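Ruver learns to open latches from wrist-camera views alone, Koston lab reports

GENHOLM, February – We have a new result to share from the Koston robotics lab, and I'm going to write this one up myself, since I'm the person who spent most of the winter watching a gripper fiddle with hardware-store clasps.

The short version: our method, which we call Ruver, learns to work small latches, hasps and clasps using only the view from a camera at the robot's wrist. There's no second camera looking on from the side and no 3D model of the latch. We trained it on 386 short demonstrations, each one a person guiding the arm through a single opening, and then we tried it on 16 latches it had never met. It opened at least one of them on the first try in every test session, and over the whole study it managed 37 successful openings on hardware that was completely new to it.

I'll be upfront that those openings took a lot of attempts, and the full tables are in the report. But a year ago our old system couldn't get past a plain hook and eye, so we're pretty thrilled!

Why latches? They're everywhere in a home or a workshop – cases, trunks, cupboards, garden gates – and they're a real pain for robots. The parts are small and shiny, they move in odd little arcs, and the gripper tends to hide the very thing it's trying to hold. Most of the approaches we tried early on would plan a nice path, close the fingers, and then lose track of the metal completely.

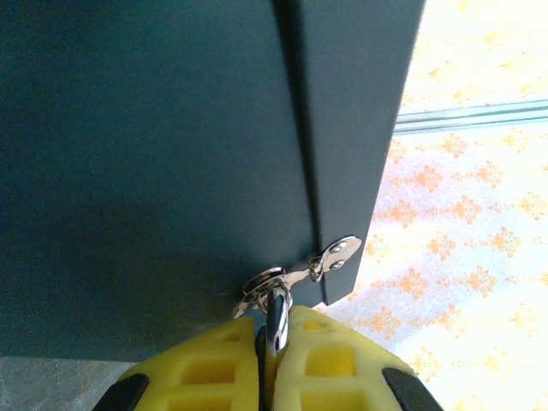 Ruver deals with that by making a guess about how the part swings before the fingers close, and then correcting the guess as it goes. If the latch doesn't move the way it expected, it eases off, shifts its idea of where the hinge is, and tries a slightly different pull. We give it 4 of these corrections per attempt. After that it has to let go and start over, mostly to keep us from bending things (we did bend a few things).

Glare was the other headache. Polished metal next to a bright window can fool a camera badly, so we recorded demonstrations at different hours, morning through late afternoon, and left the curtains alone. That one change helped more than any of the clever math we added later, which I found a bit humbling.

There's plenty it still can't do. Springy catches that snap back are hit or miss, keys are out of the question for now, and anything that needs two hands will have to wait until we get a second arm running. It's slow, too. I can make a cup of coffee while it thinks over a stiff clasp.

Next up is a joint project with Lopes, the case and trunk maker across the river, who'll be lending us a shelf of old stock to practice on. We want to see how Ruver copes with worn parts and loose rivets.

The report, the training demonstrations and the code will be free to download from the Koston lab's website later this spring. Reporters who'd like to visit the lab in Genholm and see a run in person are welcome most afternoons; just write to the press desk first so we can have the arm warmed up.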